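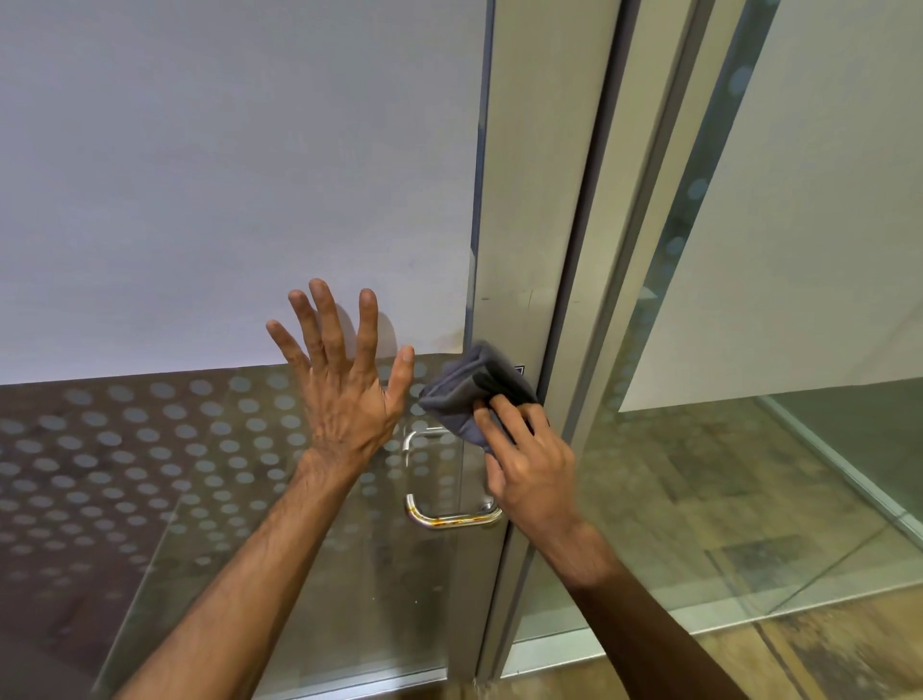 Zübeyde Canpolat -- Fisicoquímica de superficies. Apuntes del tema 3. Lunes 2 de marzo

Tensión superficial y mojado

La tensión superficial γ se define como el trabajo reversible necesario para aumentar en una unidad el área de la interfase, a temperatura y presión constantes. Se expresa en J/m² o, de forma equivalente, en N/m. Para líquidos puros disminuye con la temperatura y se anula en el punto crítico. Salvo indicación contraria, los datos de los problemas corresponden a 20 °C.

Una gota en reposo sobre un sólido liso y homogéneo cumple la ecuación de Young:

γSV = γSL + γLV cos θ

donde θ es el ángulo de contacto, medido siempre a través del líquido. Si θ < 90° se habla de mojado parcial; si el coeficiente de extensión S = γSV − γSL − γLV es positivo, el líquido se extiende en película. El vidrio recién limpiado da ángulos pequeños con el agua. Una capa de grasa reduce γSV y el ángulo crece.
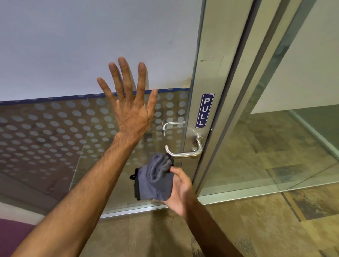

Fig. 2. Vidrio esmerilado y manija de acero inoxidable: dos sólidos de distinta energía superficial.

En superficies rugosas se emplea la corrección de Wenzel, cos θ* = r cos θ, con r igual al cociente entre área real y área proyectada. La rugosidad acentúa el comportamiento de partida -- no lo invierte. La histéresis (ángulo de avance menos ángulo de retroceso) se tratará en la práctica con Montri Saithong.

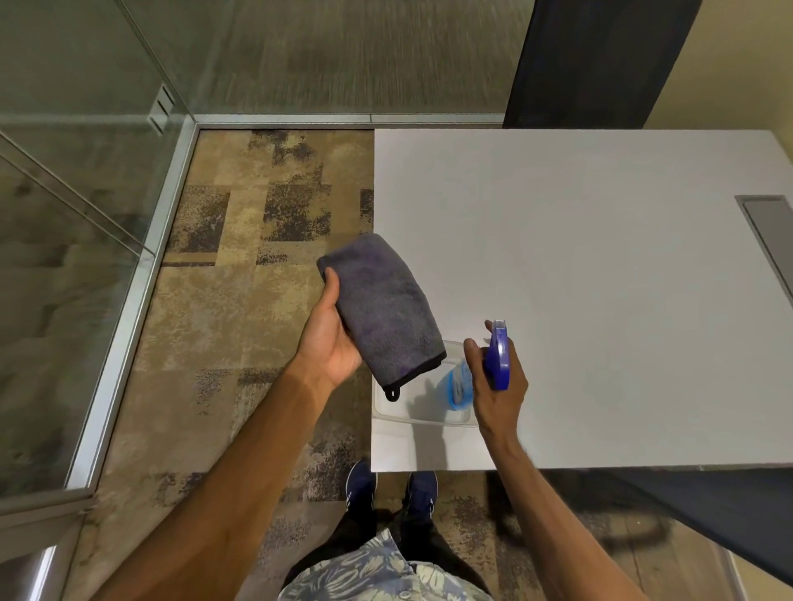 La presión capilar en un poro cilíndrico de radio R viene dada por Δp = 2γ cos θ / R. Igualándola a la presión hidrostática se obtiene la ley de Jurin, h = 2γ cos θ / (ρgR). En un medio fibroso R se sustituye por un radio efectivo. Un paño de microfibra doblado como el de la mano izquierda se modela como un haz de capilares en paralelo; el pulverizador azul de la derecha remite al otro caso, la gota libre, con Δp = 2γ / R y R el radio de la gota. Conviene no mezclar ambas expresiones: en la segunda no interviene θ.

Problema 1. Calcule h para agua en un capilar de R = 200 µm con θ = 62°.

Problema 2. Repita el cálculo con θ = 0 y comente la diferencia.

Entrega a Hiyori Fujimoto, en papel.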